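Forum Bricolage et Restauration > Menuiserie > Fenêtres anciennes

Sujet : Fenêtres à guillotine de 1931, garder ou remplacer ?

Marley
Posté le 15 mai 2019
Bonjour à tous,
Nous avons acheté en mars une maison avec 11 fenêtres à guillotine en bois, toutes d'origine. Simple vitrage, cordes de coton, contrepoids en fonte dans les caissons. Sur les 11, quatre s'ouvrent normalement, deux sont collées par la peinture et les autres montent mais ne tiennent plus, les cordes sont cassées.
Un menuisier est passé. Il veut tout arracher et poser du PVC double vitrage. Un deuxième, de la maison Stodberg, propose de garder les dormants et de refaire seulement les ouvrants. Ma femme voudrait tout garder. Moi je regarde surtout la facture de chauffage.
Quelqu'un a déjà restauré ce genre de fenêtres ? Est-ce faisable sans être du métier ?

vieux_mastic
Bonjour. Oui c'est faisable. J'ai fait les miennes une par une, un week-end chacune au début, une journée ensuite. Le bois de cette époque est souvent meilleur que celui qu'on vous vendra. Pique les appuis et le bas des montants avec une pointe. Si ça ne s'enfonce pas, garde.
Pour les cordes : il faut déposer la baguette intérieure, sortir l'ouvrant du bas, puis ouvrir la trappe du caisson. La trappe est parfois vissée, parfois simplement emboîtée et noyée sous la peinture. Cherche une fine ligne verticale dans la coulisse.

Planduslow
Je ne suis pas d'accord. J'ai passé un hiver entier à restaurer les miennes et la chambre est toujours froide. C'est joli, mais un simple vitrage reste un simple vitrage. Si c'était à refaire je garderais celles de la façade et je remplacerais à l'arrière.

vieux_mastic
Tu as posé des joints ?

Planduslow
Oui, des joints à brosse sur les côtés et un joint silicone en bas. Les courants d'air ont disparu. Le froid qui descend de la vitre, non.

Mokoena
Une survitrage intérieur règle ça en bonne partie. Chez moi ce sont des cadres en bois léger tenus par des taquets, on les enlève en avril. Je n'ai pas touché à l'extérieur.
Pour Marley : demande à ta mairie avant de changer quoi que ce soit côté rue. Dans ma commune le PVC est refusé dans tout le vieux bourg et un voisin a dû redéposer les siennes.

Marley
Merci pour les réponses. Je n'avais pas pensé à la mairie, j'appelle demain.
J'ai commencé par la fenêtre de la buanderie, comme ça si je la rate on ne la voit pas. La baguette est venue sans casser après un coup de cutter dans la peinture. Par contre je ne trouve pas la trappe. J'ai gratté toute la coulisse de gauche.
Pour la partie démontage, j'ai sorti un tournevis plat à longue tige et un couteau à enduire, rien de plus.
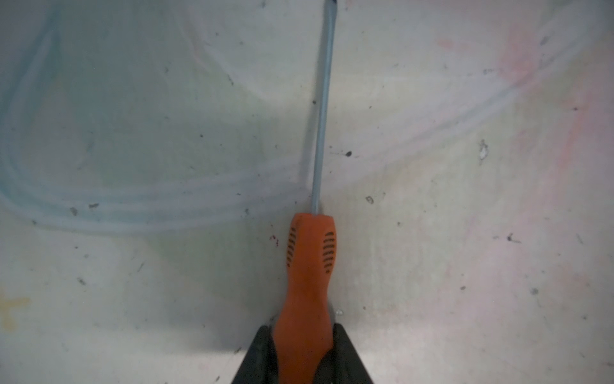
Le tournevis à manche orange, sur le plan de travail

Est-ce que ça suffit ou il faut un outil spécial pour les trappes ?

vieux_mastic
Ça suffit. Ne fais pas levier sur le bois nu, glisse le couteau à enduire dessous pour protéger. Pour la trappe, regarde plus bas, presque à l'appui. Passe un aimant le long de la coulisse, s'il y a des vis il les trouvera.

ch_mofokeng
Bonjour, Chantelle Mofokeng, je restaure des menuiseries anciennes depuis 13 ans. Deux remarques.
D'abord, avant de gratter davantage, faites un test au plomb. Une maison de 1931 en a presque certainement dans les couches du dessous. Pas de ponçage à sec, pas de décapeur à pleine chaleur, un masque P3 et une bâche par terre. Vous humidifiez, vous raclez, vous ramassez tout le jour même.
Ensuite, certains caissons n'ont pas de trappe. Dans ce cas il faut déposer l'habillage intérieur pour atteindre les contrepoids. C'est plus long mais pas plus difficile.

Marley
Bonjour Chantelle. Pour le plomb, je n'ai pas fait de test. J'arrête le grattoir en attendant. Les kits de grande surface sont fiables ?

ch_mofokeng
Ils donnent une indication. Pour une certitude, c'est un diagnostiqueur avec un appareil à fluorescence. Vérifiez votre dossier de vente, le constat plomb doit y être pour un logement d'avant 1949.

Marley
Trouvé, page 2 du constat. Positif sur toutes les fenêtres sauf celle de la cave. Les enfants n'iront plus dans la buanderie tant que ce n'est pas nettoyé.

Planduslow
Voilà, et ça c'est un argument de plus pour remplacer. Avec des enfants je ne m'embêterais pas.

Mokoena
Arracher une fenêtre au plomb fait autant de poussière que la restaurer, sinon plus. Il faut les mêmes précautions.

Planduslow
Sauf que ça dure une journée par pièce et qu'après c'est fini. Une peinture ancienne dans une coulisse, ça frotte à chaque ouverture.

ch_mofokeng
Planduslow a raison sur le frottement. Les coulisses sont l'endroit à décaper complètement, et on les laisse en bois huilé, sans peinture. Le reste peut être stabilisé et recouvert si ça adhère bien.

epalacios
Je ramène la question du prix. Ezequiel Palacios, simple particulier. J'avais fait chiffrer les miennes : 1 000 euros la fenêtre en restauration complète par un artisan, joints compris. Le PVC était moins cher, le bois neuf sur mesure bien plus. J'ai fait faire les deux du salon et je me suis occupé des autres en regardant comment il travaillait. Il était d'accord, je lui ai demandé avant.
Un point sur les cordes : prends de la corde de coton tressée à âme, pas du nylon, qui s'allonge. Pèse l'ouvrant avec sa vitre si tu changes le verre, sinon les contrepoids ne compensent plus.

vieux_mastic
D'accord pour la corde. Pour le nœud, un simple nœud en huit dans la mortaise de l'ouvrant et un clou court. Tout le monde a sa méthode.

Mokoena
Pas de clou chez moi, une petite vis. Le clou fend le montant une fois sur trois.

vieux_mastic
Avant-trou.

Marley
La mairie a répondu : côté rue, bois obligatoire, petits carreaux à l'identique. À l'arrière je fais ce que je veux, avec une déclaration préalable.
On va donc restaurer la façade et mettre des survitrages. Pour l'arrière j'ai redemandé un prix à Stodberg avec des ouvrants neufs en double vitrage dans les dormants existants – les contrepoids devront être alourdis, il me l'a confirmé.
Et la buanderie n'a pas de trappe. J'attends les masques pour déposer l'habillage.

ch_mofokeng
Bonne répartition. Numérotez les baguettes au dos avant de les ranger, elles ne sont jamais interchangeables.

Planduslow
Tiens-nous au courant pour le prix de l'arrière, ça m'intéresse.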